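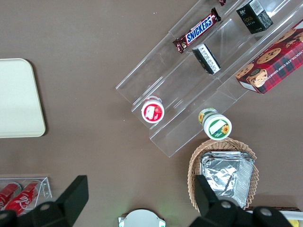
투명 계단식 진열대, 윗단에 스니커즈

자주 물어보시는 것들 (룰트덴 동네 구멍가게)

안녕하세요, 룰트덴(Rultden)에서 작은 가게를 하고 있는 사람입니다. 메일이랑 쪽지로 비슷한 질문이 계속 와서 한 페이지에 몰아 적어요. 제가 말이 좀 많은 편이라 길어도 이해해 주세요!

가게는 어디에 있나요?
눌로브데일(Nulovdale) 쪽에서 오시면 다리를 건너자마자 왼쪽 골목이에요. 지도 앱은 자꾸 뒷골목으로 안내하던데 그쪽은 문이 없습니다. 초록색 차양이 보이면 맞게 오신 거예요. 버스는 '기데이(Gidey) 입구'에서 내리시면 제일 가깝고요.

몇 시에 여나요?
아침 8시에 열고 저녁 7시에 닫아요. 점심때는 제가 뒤에서 밥을 먹고 있을 수 있으니까 벨을 눌러 주세요. 진짜로 누르셔도 돼요, 눈치 보다가 그냥 가시는 분들이 계신데 제가 더 속상합니다. 4월부터는 저녁에 한 시간 더 열어 둘 생각이에요.

주로 뭘 파나요?
과자, 초콜릿바, 음료, 문구 조금, 건전지, 우표 같은 것들이요. 신선식품은 달걀이랑 우유 정도만 둡니다. 채소는 한번 해 봤다가 절반을 제가 먹었어요. 그 뒤로는 안 합니다.

찾는 물건이 없으면 주문해 주시나요?
네, 그럼요. 도매상에 있는 물건이면 대부분 이틀 안에 받을 수 있어요. 다만 초콜릿바나 껌은 낱개로는 못 들여오고 한 상자 단위로 와요. 그래서 제가 처음 들어보는 맛이면 몇 개는 꼭 사 가신다고 약속을 받고 주문합니다 (예전에 감초 맛 때문에 고생했어요). 선금은 안 받아요.

진열대가 다 투명하던데 어디서 사셨어요?
의외로 제일 많이 받는 질문이에요! 스키레니어(Skirenier)라는 가게 집기 파는 곳에서 샀습니다. 예전에는 철망 선반을 썼는데 작은 상자가 자꾸 사이로 기울어져서 하루 종일 세우고 다녔거든요. 계단식은 뒷줄 물건도 앞에서 보이니까 손님들이 "이거 있었어요?" 하는 일이 확 줄었어요. 단점은 먼지랑 손자국입니다. 마른 휴지로 닦으면 잔기스가 나니까 꼭 극세사 천에 미지근한 물을 묻혀서 닦으세요. 유리 세정제는 저라면 안 씁니다. 알코올이 든 제품은 투명한 플라스틱을 뿌옇게 만들 수 있대요.

초콜릿은 여름에 안 녹나요?
창가 쪽은 녹아요. 그래서 더운 달에는 초콜릿 종류를 전부 안쪽 벽으로 옮깁니다. 겉에 하얗게 뭐가 낀 걸 보고 상했다고 가져오시는 분이 계신데, 온도가 오르내리면서 지방이나 설탕이 겉으로 올라온 경우가 많아요. 그래도 찝찝하시면 가져오세요, 바꿔 드릴게요.

카드 결제 되나요?
됩니다. 최소 금액도 없애 버렸어요. 껌 하나도 카드로 사셔도 됩니다. 대신 단말기가 느려서 제가 옆에서 날씨 얘기를 할 거예요.

단체 주문도 받나요?
받아요. 학교 행사나 마을 달리기 대회 같은 데에 간식 꾸러미를 보낸 적이 있고, 한 번에 최대 200개까지 할 수 있습니다. 그 이상은 포장할 자리가 없어요. 알레르기가 있는 아이가 있으면 주문할 때 꼭 말씀해 주세요. 땅콩 든 제품은 아예 다른 상자에 담아 드립니다.

아이 혼자 심부름 보내도 되나요?
그럼요, 우리 단골 절반이 초등학생인걸요. 쪽지에 살 것을 적어서 들려 보내시면 제가 챙겨 줄게요. 거스름돈은 봉투에 넣어 줍니다. 에너지 음료는 보호자 없이 온 아이한테는 안 팔아요. 쪽지에 적혀 있어도요.

바나 과자에 유통기한이 얼마 안 남은 것도 파나요?
네, 계산대 옆 파란 바구니에 따로 모아서 반값에 내놓습니다. 날짜가 지난 건 절대 안 팔고요. 혹시라도 제가 놓친 걸 발견하시면 꼭 말씀해 주세요, 새 걸로 하나 드려요.

예전 주인분은 잘 지내시나요?
아나톨 바쇠르(Anatole Vasseur) 씨요? 아주 잘 지내세요. 은퇴하고 기데이 쪽으로 이사하셨는데 지금도 신문을 사러 오세요. 가격표 글씨가 너무 작다고 매번 혼나는 중입니다. 큰 글씨로 바꾸고 있으니까 조금만 기다려 주세요.

강아지 데리고 들어가도 되나요?
작은 아이는 안고 들어오시면 되고, 큰 아이는 문 옆 고리에 잠깐 묶어 두셔도 돼요. 물그릇은 늘 나와 있습니다.

여기 없는 질문은 어디로 하나요?
가게 메일로 보내 주시거나 그냥 들러서 물어보세요. 메일은 문 닫고 나서 밤에 읽으니까 답이 다음 날 갈 수도 있어요!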